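Home | Notebook | Inventory | People | Search

Pouring station: cup, bottle, and what to do about the backdrop

May — entered by Glenys Eynon, 4:30 pm

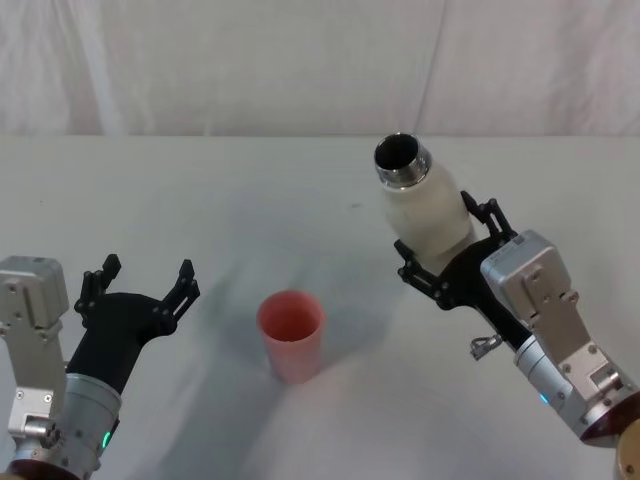

Table and cloth

White table stays. I had asked Jamshid whether we should go to gray and he was against it, and after a morning of working at it I agree with him. The pink-red cup is easy to find against white from anywhere in the room. The white bottle is another matter. White bottle, white pleated cloth, white table. When I look through the pictures on the small monitor I have to hunt for the edge of the bottle, and I know where it is.

Options we talked over at lunch:

- Swap the cloth for a colored one. Tahmineh has a length of dark green in the storeroom, left from the shelf covers. Needs ironing and a hem.
- Keep the cloth and put a band of colored tape on the bottle. Cheap, quick, but tape goes gummy at the edges after a few wipes and then it picks up lint.
- Keep the cloth and change the bottle. Zulema wants this one. She says white bottles are what people have at home and we should have some white and some not.

Nothing decided. I am leaning toward the green cloth, with the white one kept for part of the work so the earlier entries still compare.

The pleats themselves: they were meant to be pulled flat. The rail clips are too close together and the fabric bunches between them. Rosemarie thinks the clips should go wider and the bottom should get a weight. I would leave the pleats alone until we settle the color, no sense in hanging it twice.

Cup

One cup on the table at a time. We tried keeping a spare near the back and it just got knocked or moved, and then there was an argument over which one was the real one. Spares now live in the Nesanico tub under the bench, lid on.

The cup is light. Empty, it slides if you brush it with a sleeve. I put a small pencil mark on the table to show where it goes and it was gone by noon because Jamshid wiped down with the strong spray. Going to mark the underside of the table edge with tape on two sides and line up by eye from there. Should be close enough for our purposes. If anyone has a better way that does not leave a mark on the top, write it in below.

Do not use the clear cups from the kitchen. They were fine for the hand trials but you can't see the level against this table, and two of them are cracked.

Bottle

Things I want written down before I forget them again:

The label glue. Bottles come from the supply closet with a sticker and the sticker comes off but the glue does not. Soak in warm water, then rub with cooking oil, then dish soap. Dry fully. Any oil left on the outside makes it slippery and you will be picking it up off the floor.

Cap off before setup, and the cap goes in the small dish on the side shelf. We have lost several. Karpenko will sell us caps separately but the order takes forever and the thread has to match.

Grip height. Jamshid and I went back and forth on this. Hold it too high and the bottle swings bottom-heavy when you start to tip it. Too low and you are fighting the weight the whole way over. A little above the middle felt right when I did it by hand, standing at the front of the table with the cup to my left. Starting the tilt above the cup and a bit to the right of it gives room to bring the mouth over the rim without hitting it.

What goes in the bottle

Still open. Water is the obvious thing and also the thing that gets everywhere. Rosemarie would like dry rice first. I'm fine with rice as long as whoever uses it sweeps the floor too, not just the table. Last time we had rice in this room I was finding it in the drawer runners a month later.

If water: tray under the table edge, towel folded on the side shelf, power strip up off the floor. The strip currently sits right where a spill would run. I moved it once already and it has been moved back. Please leave it up on the hook.

Clamps and hardware

The Clamport clamps on the back rail are holding. One has a stripped knob, still usable but you need pliers for the last turn. Replacement knobs are on the list. Tahmineh also found the bag of Viltelex fabric ties, so we can use those for the cloth in place of the binder clips, which leave rust spots.

Kit number for this station is 108. It was written on the shelf and on the tub but the two did not agree, so I corrected the tub.

To do

Hem and iron the green cloth — Tahmineh, if she has time
Clean labels off the remaining bottles — me
Knobs for the clamps — Zulema to order with the next batch
Rice or water — all of us, before anyone sets up again
Power strip on the hook and stays on the hook

Added later, 5:15 pm: held the green cloth up behind the table with Zulema on the other end. The bottle shows up much better. The cup looks a little darker next to it but is still the first thing you see. There is a fold line across the middle that will need steam. Left it over the back of the chair, please don't sit on it.

Previous entry | Next entry | Back to top
Notebook questions: ask Glenys or Rosemarie at the bench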